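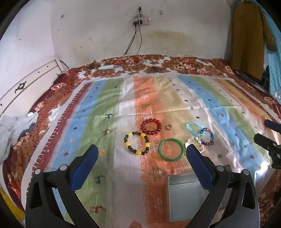

Ok so question about bumblebees, not honeybees. Been logging them along the old rail cut at Cisstead all spring and the numbers are way down, 77 on the same walk that gave me 136 last May. Same route, same time of day, same me. I tag my sheets by color now, red for queens, yellow for workers, brown for "no idea", more or less like the beads in those bracelets on the blanket, so I dont think its a bookkeeping mistake. Anyone else on the Gretomness side seeing this? Is it the spraying or what
railcut_naledi

Reply from mkuz
One year means nothing. Cold snap mid May, queens sat tight. Give it til July before you panic.

Reply from railcut_naledi
Wasn't that cold here. And last year was colder, I have the temps written down.

Reply from Elis D
Agree with mkuz on the one year thing but not on the weather. Look at what's in flower. The county mowed the whole verge up to the Venter bridge before the clover even opened. No clover no bumbles. I wrote them about it, got a form letter back.

Reply from porenus_road
Mowing yes. Also the new orchard blocks off Porenus Rd, they spray at noon with the wind up, can smell it from my porch. But sure blame the weather

Reply from mkuz
Didn't say it wasn't spray. Said you can't tell from a single walk. Two different things. What are they even spraying? Could be sulfur for all you know.

Reply from porenus_road
Doesn't smell like sulfur. I'll ask.

Reply from JamilaS
Do you have the species split out? Early ones finish up by now in a warm spot, so if most of your 136 were those you might just be walking too late this year. My yard list has 3 species, used to be more like twice that. Small yard tho.

Reply from railcut_naledi
Good point, hadn't split it. Last year's walk was a week earlier now I look. Ugh. Still a big drop imo. Will redo by species tonight if the kid goes to sleep

Reply from Elis D
If you do, send it to Lerato Rampersad, she keeps the sheet for our end of the valley. 747 records in there already and hardly any from the rail cut.

Reply from mkuz
Now that I'd read. Put start times in please, half the records in that sheet have none.

Reply from railcut_naledi
Times are in. Does she want the brown ones too or just what I can name?

Reply from JamilaS
Send all of it, put "bombus sp." for the unknowns. Photo of the face if they'll sit still, tail stripes fade and then everbody argues.

Reply from porenus_road
Asked. Guy at the gate said he only drives the truck. Will try again tmrw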